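Introductory Chemistry Lab
Handout 2: Glassware, Measuring a Volume, and Moving a Liquid from One Vessel to Another

Notes to go with the first bench session. Please read them through before you come, and bring them with you (they will get splashed, so print them if you can). Revised 1 February 2025.

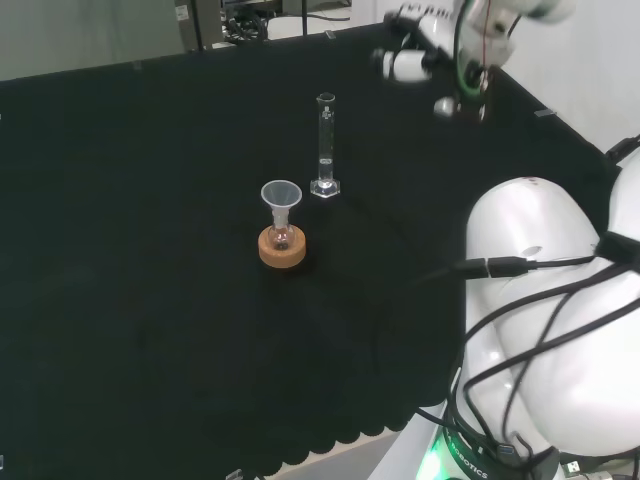 1. Why we spend a whole session on pouring

Every year a few of you look a little let down when you learn that the first real session is spent measuring water and tipping it from one piece of glass into another. I understand, I really do. You signed up for chemistry and you would like something to change color. But nearly everything you do between now and the end of the course begins with a measured amount of liquid going into a flask, and if that first step is off, the rest of the afternoon is off with it, however carefully you do the later parts. So be patient with me for one session, and by March you will be doing this without thinking while you chat with your bench partner.

The setup is as small as I can make it: a graduated cylinder, a round-bottom flask, a cork ring to hold the flask, and a plastic funnel. We work over a dark cloth. Clear glass gets lost on a pale bench, and I have seen more than one cylinder knocked over by an elbow whose owner never noticed it was there.

2. The graduated cylinder

This is your measuring vessel for today. It is tall and narrow for a good reason: in a narrow tube, a small change in volume makes a change in height large enough to see. Pour the same liquid into a wide beaker and the level hardly moves, which is why the marks on a beaker should be treated as a friendly suggestion.

Look over your cylinder before you put anything in it. The printed marks can be quite faint on the older ones, and you may have to turn the cylinder toward the window to find them. Check what each small division stands for, and write that in your notebook before anything else. The divisions are not the same on every size, and assuming that they are is the most common mistake in this whole handout.

The six-sided foot is there to keep the cylinder from rolling if it is laid down or knocked over. It does not make it hard to tip. A tall cylinder on a small foot goes over very easily, so stand yours toward the back of your working area, behind the things you are reaching for, and never right at the front edge of the table.

Reading the level. Water climbs a little where it touches glass, so the surface is curved, lower in the middle than at the sides. We call this curve the meniscus. Read the bottom of it. Leave the cylinder standing on the table and bring your eye down to the level of the liquid, which means bending your knees or sitting on the stool. Please don't lift the cylinder up to your face. Your hand will not hold it straight, and you will get a different number each time.

If you look from too high, you will read a volume larger than the true one. If you look from too low, you will read a smaller one. Try it both ways on purpose! Write down what you get from above, from below, and from level, and you will believe me much more readily than if I simply tell you.

A word about small amounts. When there is only a little liquid in the bottom of a large cylinder, the reading is poor compared with the amount you are measuring. Being off by half a division matters very little when the cylinder is nearly full and matters a great deal when it is nearly empty. Choose the smallest cylinder that will hold what you need in one go.

3. The round-bottom flask and its cork ring

The round-bottom flask is a lovely thing and I confess it is my favorite piece of glass in the cupboard. The curved shape lets heat spread evenly, and it stands up better than a flat-bottomed flask when we come to work under reduced pressure later on. What it cannot do is stand up by itself, and so it has the cork ring.

Put the ring down first, flat on the cloth, and press the cloth smooth beneath it if there is a fold. Lower the flask into the ring and let go of it slowly. It should sit with the neck pointing straight up. If it leans, take it out and look: either the ring is the wrong size or there is a wrinkle under one side of it. A flask that is much too small will drop through the hole and rest on the table, and one that is much too big will perch on top and wobble. Neither is safe to pour into.

Cork is kind to glass and does not slide around much, but it is no good near a flame or on a hot plate. When we come to heating, the flask will be held in a clamp, and the ring goes back to being a place to rest it once it has cooled.

The flask is not a measuring vessel. If there is a volume marked on it, take that as the size of the flask and nothing more.

4. The funnel

We use plastic funnels for this session because they are light and they survive being dropped. A light funnel also matters on a small flask, where a heavy one perched in the neck could pull the whole thing over.

The stem should go well down into the neck. Make sure the funnel is not wedged in so tightly that it seals the opening. Air has to come out of the flask as the liquid goes in, and if it has no way out, the liquid will sit in the cone and then go down all at once with a gulp, usually up and over somebody's sleeve. If this starts to happen, stop pouring and lift the funnel a tiny bit with your free hand.

5. What to do

Step 1. Put on your goggles. Yes, for water too. I would like it to be a habit by the time the liquid is something else.

Step 2. Set the cork ring on the cloth in front of you, and seat the flask in it.

Step 3. Put the funnel in the neck of the flask and check that it sits straight.

Step 4. Pour water into the cylinder until you are a little short of your target volume. Add the last of it with a dropper, one drop at a time, with your eye at the level of the surface.

Step 5. Read the volume and write it down right away. Include your best guess at the last digit, the one between the marks.

Step 6. Pick up the cylinder with one hand and steady the funnel with the other. Bring the pouring lip over the cone and tip gently. Let the water run down the side of the funnel, and keep the level well below the rim.

Step 7. Once the stream stops, hold the cylinder tilted for a slow count of 3 so that the last drops can come together and fall. Touch the lip to the inside of the funnel to take off the final drop.

Step 8. Stand the cylinder back in its place and look at what has collected at the bottom. There is nearly always something. Write down whether you can read it against the marks or whether it falls below the lowest one.

Step 9. Lift out the funnel, empty the flask into the sink, and do the whole thing again, start to finish, until your notebook page is full. Swap places with your partner halfway through.

6. About the liquid left behind

Students worry about the little bit of water that stays in the cylinder, and it is a good thing to worry about. A film clings to the inside of the glass and slowly runs down after you have finished pouring, so a cylinder that looked empty a moment ago will have a small puddle in it when you look again.

Whether this matters depends on how the glass was marked. Some pieces are marked "to contain," which you may see as TC, and the reading tells you how much is inside. Others are marked "to deliver," or TD, and the maker has already allowed for the film, so you should not shake or rinse the last of it out. Look for the letters on yours and copy them into your notebook. If you can't find any, write that down instead.

7. Things to write up

One page is plenty. I would like to see your readings in a table with units at the top of each column, a sentence or two on how the reading changed with the height of your eye, and a short paragraph on where you think your largest error came from. "Human error" will be sent back to you with a sad face drawn on it. Tell me which human, and what that person did! Did the funnel drip when you lifted it out? Was the cylinder still wet from the last round? Those are the things I want to hear about.

8. Clearing up

Rinse the cylinder, flask and funnel, first with tap water and then with a little distilled water. Cylinders go upside down on the pegs, funnels in the tray. Flasks go back in their cork rings only once the outside is dry, as wet cork stains and takes ages to dry out. Shake the cloth over the sink, check it for chips of glass with your eyes and not your fingers, and fold it with the dry side out.

Broken glass goes in the marked bin, and please come and tell me when it happens. I have broken plenty of it myself, and I only need to know so that the next group isn't short a flask.

For next time: read Handout 3, on pipets, up to the section on rinsing.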